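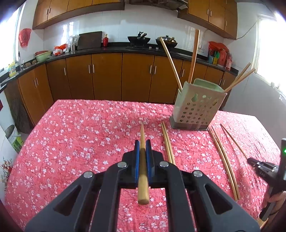

Slide 1. Start with the storage problem, before any talk of wood or finish. Chopsticks leave the sink damp at both ends and go into whatever stands nearest the tap. The holder on screen is the type I recommend for a household: rectangular, off-white plastic, rows of round holes through the sides, a keyhole-shaped cut-out on the front face. Point to the holes. Air enters low and leaves high, and water does not collect against the tips. Mention the wide flat stick standing among the others. Mixed contents are normal in a home kitchen and the holder should be sized for them.

Slide 2. Pairing. Sticks are laid out on the cloth two by two before they go back, tips the same way. A single one stays out until its partner is found. Compare length first, then the taper, then the square end. Color is the least reliable check, as two sticks from one packet darken at different rates. At the Felov canteen Mwende Laizer's team sorts 3,000 sticks a week and no longer uses color at all.

Slide 3. Drying. Give the Bemside numbers and move on. Untreated wood, rinsed, shaken once, stood upright in a perforated holder: surface dry in about 55 minutes. Same sticks in a solid cup: still damp at the base when we stopped checking. Room temperature was 20 degrees Celsius for both. If asked about humidity, say it was not controlled. Abelardo Ayala has the log.

Slide 4. Tips up or tips down. Expect disagreement. Tips up keeps the eating end away from the tray; tips down is safer for the hand reaching in. My position is tips up for drying, then a drawer. Nataša Hodžić will argue for tips down in school kitchens, and I would not contest it there. Keep this to 2 minutes.

Slide 5. Cleaning the holder itself. Empty it, separate it from any tray, brush the inside corners, run a bottle brush through the holes. Once a week is enough at home. A pale interior helps — residue shows early. Inspect the bottom corners first. Boiling water is not recommended unless the maker states a limit for the plastic.

Slide 6. When to discard. Splinters at the tip, a crack along the grain, a smell that survives washing, or a bend visible when the stick is rolled on a flat surface. Roll it on the bare table; a cloth hides a slight bend. Keep the sound partner as a spare if the pattern is common.

Handout: the Kushnir drying sheet, revised in April. Jhonatan Grajales has printed copies at the door. Questions on lacquered sticks go to Albane Guillot, who speaks next on the Warora samples.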